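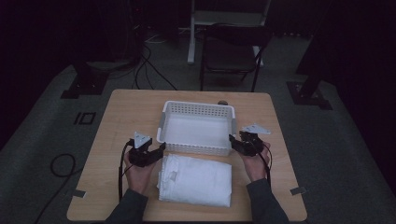 The Long Road of Serrano to the First Division

When Damián Zepeda took charge of Serrano in April, the club was in the second division and had won only four matches all season. The stadium in Prostovbridge has 2188 seats, and on many evenings more than half of them stayed empty.

Zepeda is not a coach who shouts. He played 19 years as a defender, most of them for Fiditz, and he still talks about football like a defender. "First we must stop losing the ball in our own half," he told me. "After this we can discuss goals."

His first decision was to give the captain's armband to a goalkeeper of the youth team. The older players did not like it, and two of them asked to leave. Then came seven matches without defeat, the last one away against Jeline, where Serrano defended a corner in the final minute and won 1–0.

The supporters have started to sing again — the old song, with the verse about the river. The club shop sold all the green away shirts and had to order more of them.

Next season will be harder. Fiditz has more money, and Jeline will keep its two strikers. Zepeda wants a left back who can run for ninety minutes, and he is still looking for one.

30 Jun 2021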